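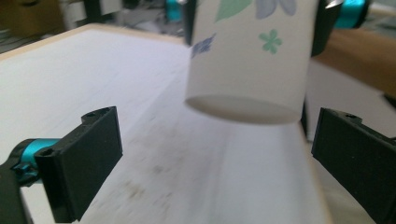
Handheld gripper inspection - paper cup task
Bench checklist with comments, issue 16
Inspector: Rocío Contreras
Site: Witska, table work area

1. Finger pads
Check that both pads are flat, fully seated and facing each other. Look for lifted corners and worn patches.
Result: pass.
Comment: Matt black pads, no lifting found. Slight ridges on the printed parts are normal and need no action. Do not sand them.

2. Finger holes and fixings
Check the small hole on the upper edge of each finger for cracks. Check fixings by hand, then with the driver.
Result: pass with comment.
Comment: One fixing on the left finger took a quarter turn. Recheck at the next inspection.

3. Teal joints
Move each joint through its full travel. No grinding, no side play.
Result: pass.
Comment: Left joint slightly stiff at the closed end. Bumeo supplies the spare. Joints are changed in pairs, never singly.

4. Grip on thin-walled items
Hold a paper cup clear of the table by its side walls. The wall must not fold and the cup must not turn in the grip.
Result: pass.
Comment: Floral cup, white ground. Printed cups are allowed under the Trindusis rules, provided the same print is used for the whole batch. Throw away any cup with a creased wall - it will pass the lift and fail the release.

5. Release
Lower until the base is flat on the table, then open. No dropping from height.
Result: pass, 11 lifts.
Comment: Operators still tend to open early. Remind them at the start of each shift.

6. Table surface
White top to be clean across the full working area, with no marks that could be taken for an object.
Result: FAIL.
Comment: Grey-brown smudges and blotches on the white top. Wipe down and inspect again before the next batch. Light streaks from reflection are accepted at present. Nanayakkara has asked for a matt top; no decision yet.

7. Background
Area beyond the table edge to be kept tidy and unchanged during a batch.
Result: advisory.
Comment: Stored items behind the table. Clear them, or leave them exactly where they are until the batch ends.

8. Service count
Pads are changed at 2,000 cycles, joints checked at 1,000.
Result: pass.
Comment: Pads at almost 1,000. Joint check brought forward and covered by item 3.

Overall: not released for use. Item 6 open.
Next full inspection: April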